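Reseña: guía Grunadton de buenas prácticas para la manipulación de ropa con pinza de mano

Editorial: Pretelgate. 95 páginas, en papel o en archivo. Edición de octubre.

La guía Grunadton se dirige a quienes graban demostraciones con una pinza de mano para que después las use un robot. Trata solo de tejidos. La he seguido durante 194 grabaciones en un dormitorio, con vaqueros y otras prendas, y la valoro por lo que ayuda mientras se trabaja. El capítulo de gestión de archivos lo dejo fuera, porque uso mi propio sistema.

El núcleo son 14 reglas, cada una en doble página: a la izquierda el texto, a la derecha los errores frecuentes. Las tres primeras tratan de la preparación: limpiar la lente, comprobar que los dedos cierran sin holgura y anotar qué prendas entran en la sesión. Se leen rápido y se aplican sin dudas.

La regla 5, sobre el agarre de tejido grueso, es la mejor escrita. Pide coger el vaquero por una zona donde las capas estén juntas, cerrar despacio y mantener la presión un momento antes de levantar. También fija que el grosor de tela entre los dedos no supere el recorrido útil de la pinza.
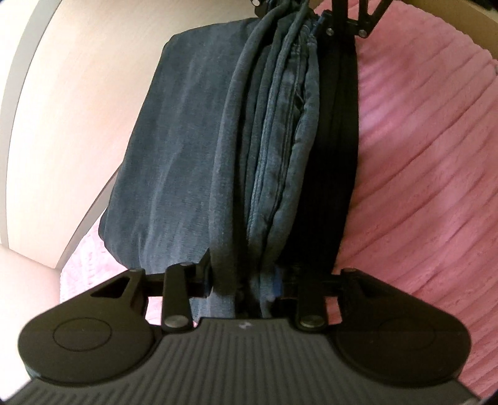 Lo que falta es una tabla de grosores. El texto habla de «tejido medio» y «tejido pesado» y deja la frontera a criterio de cada uno. En el manual de Bouvier, más antiguo y bastante más árido, esa tabla ocupa una página entera y se consulta a menudo. Yo la he fotocopiado y la llevo dentro de la guía.

Las reglas 7 a 9 regulan la velocidad. La 7 recomienda mover la muñeca de forma continua y sin tirones, y repetir la toma si la prenda sale borrosa en el momento del agarre. Durante el traslado admite algo de desenfoque. Me parece razonable, aunque con telas ligeras el extremo suelto se mueve más que la mano y hay que decidir caso por caso.

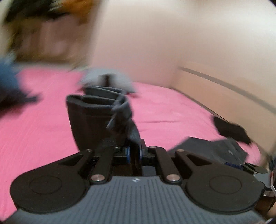 Prenda gris oscuro sujeta con la pinza, sobre la sábana rosa.

La regla 8 añade que la correa debe quedar ajustada a la muñeca, pero no dice cada cuánto conviene descansar. En sesiones largas se echa en falta.

La regla 11 se ocupa del entorno. No exige una mesa de laboratorio: acepta camas, sofás y suelos, siempre que la prenda contraste con el fondo y que lo que haya alrededor se quede donde está hasta terminar la serie. Recomienda extender el pantalón antes de la aproximación y entrar con los dedos abiertos, uno a cada lado del pliegue.
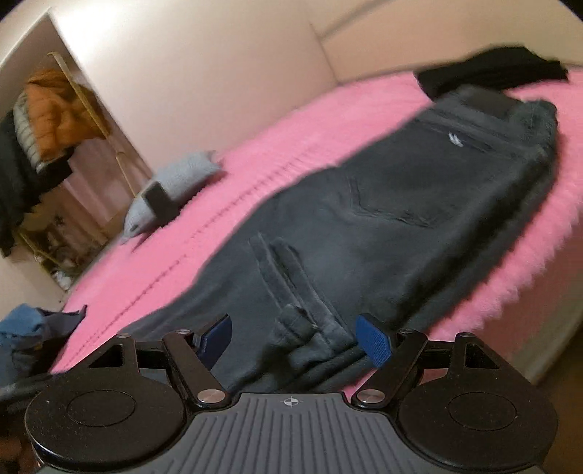

Con fondos de pelo largo la guía se queda corta. Solo advierte de que los dedos pueden enganchar la colcha junto con la prenda y remite a un anexo que repite lo mismo con otras palabras. El suplemento de Birberg dedica más espacio a este problema.

En cuanto al formato, la encuadernación en espiral aguanta bien abierta. La letra de las notas es pequeña. El índice tiene dos remisiones equivocadas, las de «costuras» y «etiquetas».

El archivo con la ficha de revisión admite hasta 3.850 entradas y se puede imprimir. Es lo que más he utilizado.

Valoración: recomendable para quien empieza con ropa. Si ya se tiene el manual de Bouvier, compensa por las reglas 5 y 11 y por la ficha.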